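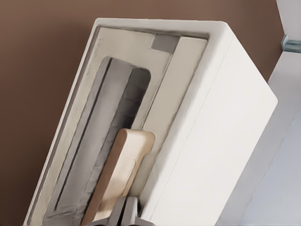 A Morning at the Plakham Bakery Open Day

5/24/22

We had been meaning to go to the Plakham open day for years and something always got in the way, a cold or a wedding or a car that wouldn't start, so when the notice went up in the library this spring I wrote our names down that same afternoon before anything could happen. Plakham, if you don't live out our way, is the bakery on the far side of Uvthorpe, past the feed store and the old rail bridge. You smell it before you see it. My mother used to roll the car windows down on purpose when we drove by (in February, too, with the heater going), and I'm afraid I do the same to my own family now.

The tours go out in groups of 12. Ours was the second of the morning, and we got there far too early, which gave us plenty of time to stand in the front hall and look at the old delivery ledgers. They have them open under glass, all in the same slanting brown handwriting, and I could have spent the whole visit there. One page was nothing but complaints. A customer on Mill Road wanted it known that her rolls had come "small again." I felt I knew her.

Then it was hairnets and paper coats for everybody, and rings and watches into a little envelope with your name on it, and in we went.

The flour room

I had pictured sacks, and there are sacks, but only for the rye and the seeds. The white flour comes in by truck and gets blown through a pipe into silos behind the building, and you can hear it ticking and hissing over your head as it goes to the mixers. Our guide let us feel three kinds of flour from three bowls. I would have told you flour was flour, and I've been baking since I was nine, but the one they use for the hearth loaves was almost gritty, and the one for the soft rolls squeaked between your fingers like new snow.

Everything starts with a sponge, mixed the evening before and left to work overnight in big tubs on wheels. We each got to lift a lid and take a sniff. It's a sharp, appley smell and it goes right up your nose, so do be warned if you go, and don't lean in the way I did!

Mixing and shaping

This was the loud part. The mixers hold 311 pounds of dough apiece, and when one of them tips over to empty itself the dough comes out all in one piece, very slowly, like a big sleepy animal getting off a couch. The children in our group wanted to see it again and the guide kindly held us back until the next one was ready.

From there it's cut, rounded, rested and shaped. The sandwich loaves are shaped by machine, but the braided ones are still done by hand at a long table by the windows, and I think we all would have stayed there until lunch. The women at that table talk the whole time they work and hardly look down. One of them slowed a braid for us so we could follow it, over, under, over, and I thought I had it. I tried it at home on Sunday's dough and what I got was more of a knot, but it ate very well.

The ovens

The big oven is a tunnel, 142 feet from one end to the other, and the bread rides through it on a belt. You walk along beside it with the heat on your cheek. Every so often there's a small window, and at each one the loaves are a bit further along, first pale and flat, then puffed, then gold at the shoulders. On a regular day they send out 3,000 loaves, and more before a holiday.

At the far end the bread goes up onto a cooling spiral, around and around nearly to the ceiling. I hadn't known how long it has to cool before it can be sliced. At home we never wait, of course, and that is why my slices come out looking chewed.

The tasting

Then came the part my husband had been waiting for. The tasting room is the old stable, with whitewashed walls and long benches, and they'd put out six breads with butter and three jams. We were also poured mint tea from Filali, the tea shop on Uvthorpe's main street, very hot and very sweet, and it went so nicely with the seeded rye that I stopped in there on the way home and bought a tin.

The guide asked us to try each bread plain first and then toasted, and I'm so glad she did. The plain white was fine, a nice ordinary bread, but toasted it tasted of nuts and honey. The rye hardly changed. The sourdough got almost too sharp for me, though my husband had three pieces and would tell you I'm wrong. Her advice for toast was to use bread a day or two old, slice it on the thick side, and butter it the second it's done.

There's a little shop by the exit with seconds at half price, and Plident bread knives in a rack by the register. I had promised myself I wouldn't buy one. It cuts beautifully.

If you go

Wear flat shoes with closed toes, as they'll turn you away in sandals. It's warm inside, so leave your sweater in the car. Parking is across the road by the chapel, and the gate is a bit narrow if you drive something big. There are stairs up to the viewing walk, but you can ask for the ground floor route and you'll still see the ovens and the braiding table. Bring a bag for the bread. We brought one and needed two.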